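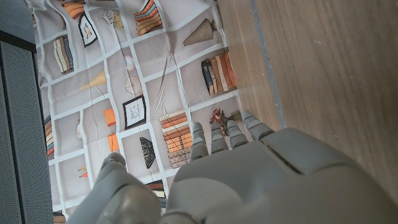 Vestow书架印花布，使用感受

先说明一下，中文不是我的母语，如果有的句子读起来有一点奇怪，请大家原谅。我在Gutdale住，平时在家里用电脑上课和开会，写评论的时候喜欢写得详细，所以这篇比较长。只想知道要不要买的朋友，可以直接看后面“适合什么人”那一段。

我买的是Vestow的一块布，上面印的是一个书架。商店是Stolel的网上店。我原来想买真的书架，可是我租的房间很小，门后面的那面墙又不能打孔，真的书架放在那里，门就开不全。后来我在Stolel找窗帘，看到这块布，就把它放进购物车，考虑了几天才付钱。

图案

底色是浅灰色，白色的线把布分成一个一个长方形的格子，每个格子里面印着一样东西。有横着叠起来的书，有竖着放的书，还有一个黑色的画框，里面是颜色很淡的素描。画框的旁边是一个白色的小雕像。我最喜欢的是一个棕色的花瓶，瓶身有一条一条的纹路，瓶颈很细。

书的颜色选得很好，橙色、蓝色、米色、棕色，都不刺眼。我以前看过别的牌子的书架布，它们的书是大红和大绿，看久了眼睛会累。Vestow的这一块比较安静，挂在白墙上不会抢房间里别的东西。我的椅子是深蓝色的，和布上那些蓝色的书放在一起，颜色正好合得来，这个是我买之前没有想到的。

有一个问题我要老实说：它不像真的。站在门口看，第一眼也许会以为是书架，走近两步就知道是印的。格子没有深度，阴影也很浅。如果您希望骗过客人的眼睛，我觉得会失望。我自己不在意这件事，我把它当作一张很大的画。

尺寸

我选的是宽172厘米的那一种，商品页面上还有更窄的。我用卷尺量过，宽度和页面上写的一样。高度我没有认真量，因为我的墙比较矮，下面多出来的一段我折到后面，用别针固定了。

买之前请您一定先量墙。商品页面上的照片是在很高的客厅里拍的，布在那个客厅里看起来小小的，很可爱。到了我的房间，它差不多占满一面墙。我第一次打开的时候吓了一跳，以为他们寄错了。

收到的时候

从付钱到收到，一共等了14天。Stolel的页面上写的是“很快发货”，我不太明白“很快”是多快，所以写信问了客服，客服回答得很客气，可是没有告诉我日期。包裹很轻，布是折好放在塑料袋里的，没有盒子，也没有说明书，只有一张小卡片，写着洗的温度。

打开的时候有一点味道，像新的雨衣。我把它晾在阳台上，过了一个晚上，味道就没有了。

折痕

这是我最想说的部分。这块布很容易皱。它的皱不是很尖的那种，是软软的，一片一片的，中间最厉害。别的花纹皱了可能看不出来，但是这块布上面有很多直线，一皱，白线就变成波浪，书架看起来好像在水里。把它平放在木头桌子上的时候，我用手掌从中间往外面推，推了几次，有的地方平了，有的地方又跑出新的皱纹。

我试过几个办法，写在下面，希望对您有帮助。

第一个办法是挂着等。我在网上看到有人说，挂几天布自己会平。我挂了一个星期，小的皱纹少了，折叠留下来的那几条长的还在。

第二个办法是用熨斗。我用最低的温度，在布的背面熨，中间隔一条薄毛巾。效果很好，不过布太大，熨衣板放不下，我熨完左边，右边就拖在地上。后来我把餐桌清空，铺上一条旧毯子，在桌子上一段一段地熨，这样舒服多了。请不要直接熨正面，我没有试，也不敢试。

第三个办法是浴室里的蒸汽。洗澡的时候把布挂在里面，门关好。这个办法最省力气，效果在前面两个中间。缺点是布会有点潮，马上挂到墙上不好，要先晾一晾。

现在我的习惯是，不用的时候把它卷起来，不折。我用的是一个旧的海报纸筒，比布窄，所以我先把布对折一次再卷。对折的那一条线每次还是会留下来，不过只有一条，我可以接受。

怎么挂

Vestow没有给任何挂的东西。布的上边没有可以穿杆子的洞，也没有环。我觉得这个很可惜，多缝一条边应该不难。

我先试了双面胶，早上贴好，下午上课的时候左上角掉下来了，学生都看见了，大家笑了一会儿。后来我买了Dunleavy的无痕夹子，背面有胶，前面可以夹布。夹子要放得密一点，如果两个夹子离得太远，中间的布会往下垂，最上面的那排格子就弯了，看起来像一个微笑的嘴巴。Dunleavy的夹子是白色的，和布上的白线颜色接近，不太明显。

挂的时候最难的是挂正。普通的布歪一点没有关系，这块布歪一点马上能看出来，因为每一条格子线都在提醒您。我的方法是先在墙上用铅笔轻轻画一条水平的线，然后把布最上面的白线对着它。不要用布的边来对，我的这一块边裁得不完全直，和印的线差了一点点。我第一次用边来对，整个书架向右边斜，我看了两天，很难受，最后全部拆下来重新挂。

洗

卡片上写最高40度，不可以漂白，不可以烘干。我洗过一次，是因为我的咖啡洒在上面。我把它翻过来，和浅色的床单一起洗，选了最温柔的程序。咖啡的痕迹没有了，颜色和以前一样，至少我看不出变化。橙色的书我特别检查过，因为橙色和红色常常会掉色，床单也没有被染。

洗完以后当然更皱了。请参考上面的熨斗办法，我那天晚上熨了很久。

布的厚薄

布不厚。挂在墙上没有问题，我的墙是白的，后面没有东西透出来。但是我有一次想把它当窗帘，挂在窗户前面，白天的光从后面照进来，图案就变得很淡，画框里的素描几乎看不见了。所以窗户前面不合适。

我还用它盖过真的架子。那是厨房旁边一个放杂物的铁架，上面有电线、袋子、油漆桶，很难看。用布盖住以后整齐多了，只是架子的角会把布顶出来，印的格子和真的角不在一个地方，看起来有点滑稽。如果您要盖架子，我建议买素色的布。

上课和开会的时候

我主要的用途是视频背景，在这方面我很满意。摄像头的画面没有那么清楚，离得也远，布上的书看起来比平时更真实。有一个新学生问我架子上的书是什么语言的，我说是布的语言，他想了一会儿才懂。

灯光要注意。如果灯从旁边照过来，每一条皱纹都有影子。我把台灯移到电脑后面，让光从前面来，皱纹就不明显了。布的表面不反光，这一点比我以前用的塑料背景纸好，那个纸会有一块白白的亮光，正好在我的头旁边。

适合什么人

我觉得适合租房子的人，墙不能打孔的人，还有需要视频背景的人。也适合小孩的房间，或者做表演的布景，因为远看的效果比近看的好。

如果您很在意平整，又没有熨斗，请再想一想。如果您想要它代替真的家具，也请再想一想，我的书现在还是放在床下面的箱子里。

给分的话，图案我给很高的分，做工给中等，主要是因为裁边不直和没有挂的地方。Stolel的包装和客服中等。

补充

有人在我的另一篇评论下面问，背面是什么样子。背面是白色的，可以看到一点正面的颜色透过来，没有图案，不能两面用。

还有人问能不能剪。我没有剪过。我的布边上有缝线，剪了以后可能会散，要自己再缝一次。我想等搬家的时候再决定，新房间的墙如果更窄，我会拿去裁缝店问一下价钱，到时候再来这里更新。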